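From: Aqeel Bugti
To: Pestamero users list
Date: Friday, August 26, 2022
Subject: Re: [pestamero-users] Gripper width drifts against camera pose after trimming

On behalf of the maintainers, thank you for the detailed report and for attaching the log. Replies are given below each quoted passage.

> We are preparing demonstrations recorded with the hand-held gripper
> for policy training at our Flollirgate site. After running the trim
> step, the finger width channel no longer lines up with the camera
> pose. The fingers start to close in the width channel well before
> they close in the video. Untrimmed recordings look fine.

The problem has been reproduced. The trim step cuts the video and the pose track at the requested frame, but it cuts the width channel at the nearest earlier keyframe. The width channel therefore keeps a short stretch of samples that belong to the removed part of the recording, and everything after the cut is shifted. Recordings that are not trimmed never pass through this code.

> Of 3,761 episodes in the set, our checker flags 178. Should we throw
> those out and train on the rest?

The maintainers advise against doing so for the present. The checker compares the first closing motion only and uses a fixed tolerance. An episode with a small shift will pass the check and still carry wrong labels. All trimmed episodes should be treated as suspect until they have been rebuilt from the raw recordings. If the raw recordings have been kept, no new demonstrations are needed.

The correction has been merged to the development branch and will be part of the next Uvham release. Sites that cannot wait may apply it as follows:

1. Update the Pestamero tools from the development branch.
2. Delete the cached width files. The new code does not replace them by itself.
3. Run the trim step again on the raw recordings.
4. Run the checker with the full-episode option, which compares every opening and closing motion.

Please allow enough disk space for the second step of the rebuild. A set of this size wrote some 700 gigabytes of temporary files on our own server, and the tool stops without a clear message when the disk is full. A separate ticket has been opened on that point.

> One more question. Ekström, the planner, rejects a number of
> approach paths into an open-topped bin as collisions, although the
> operators had no trouble. Is this the same bug?

It is a separate matter. The planner takes its finger shape from the gripper description file, and that file models each finger as a single box covering both the arm and the pad block. With the fingers spread, the box is wider than the real part near the tip, and a path that passes close to a bin wall will be refused. A revised file with separate shapes for the arm and the pad is under review. Reviewers are asked to check the pad dimensions against their own hardware, including the thickness of the facing material, before approving it.

Clear bins call for additional care. The depth filter in the perception module removes returns it considers weak, and transparent walls are often lost at that stage. The planner then receives a map with no bin in it, or with part of the rim only. Until the filter has been revised, please enter the bin in the static object list by hand and set its pose from the calibration sheet. Version 6 of the object list format accepts tapered containers, so a plain box is no longer required.

Test results, including negative ones, should be sent to this list under the present subject line. Please state the branch, the number of episodes rebuilt, and whether the full-episode option was used.

Aqeel Bugti
for the Pestamero maintainers

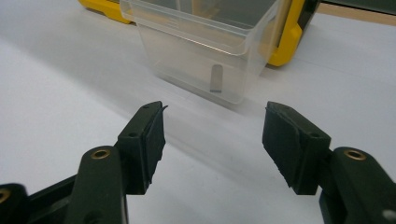

Comments on the revised gripper description file should go to the review ticket, where the arm and pad shapes are handled as separate items. Approval of one does not imply approval of the other, and both must be closed before the file replaces the present one.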